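# Robot Club FAQ

*Updated 9 Aug 2021*

**Do I need to know how to code?**
Nope! I'd never written a line before my first March at the Jostville club, and I got by on stubbornness and snacks. We'll pair you up with someone who has.

**What's the Hollance?**
It's our yearly laundry contest against the Steline club. Each team gets 10 tries at folding a piece of clothing with two arms, and the judges score how neat it comes out. Last year we lost by 2 points (I'm still sore about it).

**Where do you meet?**
Room 317, up the back stairs. Bring a sweater — the AC in there is brutal.

**What would I be doing on folding nights?**
Mostly spreading out a shirt, running the arms, grumbling, and spreading it out again. Basketball jerseys are my favorite because they're slippery little monsters!
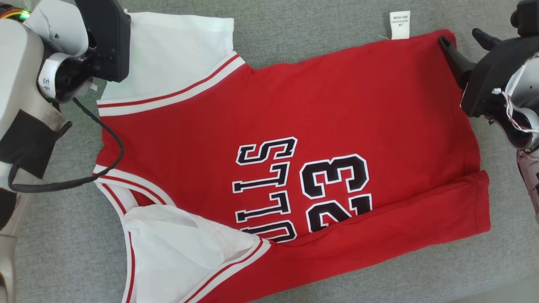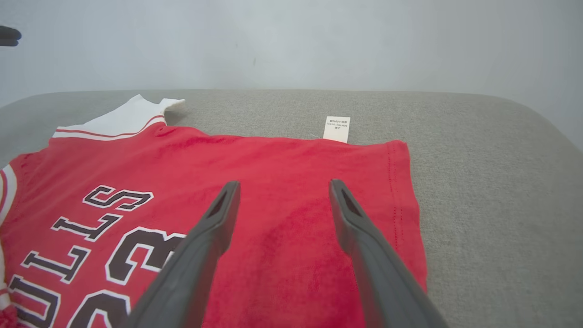

**Can I bring my own clothes to practice on?**
Please do, we're sick of ours. Just skip anything with beads or that you'd cry over if it got snagged.

**What's the Vaněk sheet everybody keeps mentioning?**
That's our practice log. Write down the garment, where you grabbed it and how the fold came out — messy handwriting is fine, mine's terrible.

**Is there a fee?**
Two bucks a night, and it goes to spare parts and pizza.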